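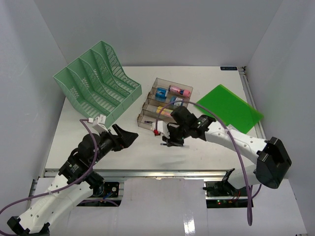

December 24, 2025. Teleop day on the two-arm cell, desk tidy task, and I have the lab nearly to myself so I got a lot more demos in than I expected! Goal was to get the bimanual set for Plerndale up to something we can train on over the break. I kept the layout Umesh Rana and I agreed on, with the green magazine file over on the left and the smoky divided tray toward the back, and I put the left gripper up near the gap between the two with its jaws open as the start pose. The right one starts just in front of the front right corner of the tray, fingers down. If you start it any farther back, the first move comes out jerky every single time (I think that's my wrist on the leader arm, but still).

Total is now 167 episodes, 29 of them from today. Tossed a few where I fumbled the pick and just sat there thinking. Lalit says keep the fumbles if you recover, and I did keep those, but long pauses teach the thing to pause. We learned that one in February.

Stuff I noticed while driving:

- Highlighters are much easier if you come in across the short side. Coming in lengthwise I kept hitting the divider.
- The dark pen is a pain. Small, and it hides against the tray from the wrist view. I had to look over at the real table twice, which is cheating — the policy doesn't get to do that. Marked both in the log.
- The clear green sheet throws a glare streak. Left it in on purpose for half the runs, moved it for the rest.
- Purple cable on the right wrist needs more slack or a better clip. When I roll past a certain point I can feel myself steering around it, and then that goes in the data too. Vusumuzi, do you still have the clips from the Zostetti order?

Also tried hand guiding the left arm for a bit, motors off, just pushing it along. Nice and smooth but my hand is all over the overhead view, so none of that goes in the set. Might be OK for recording waypoints.

Leader lag felt worse after lunch. I restarted the recorder and it went away, so I didn't chase it. Episode length cap is set at 600 frames and I only ran into it once, on a tape-thing pick that I should have given up on anyway.

To do when I'm back:

- rerun calibration on the right arm, the gripper closes a hair late
- ask Aarti if she wants to drive some, all of today is my style and it shows
- fix the success labels on the first few, I was hitting the wrong pedal
- copy everything over to the Grastivia drive (started, slow)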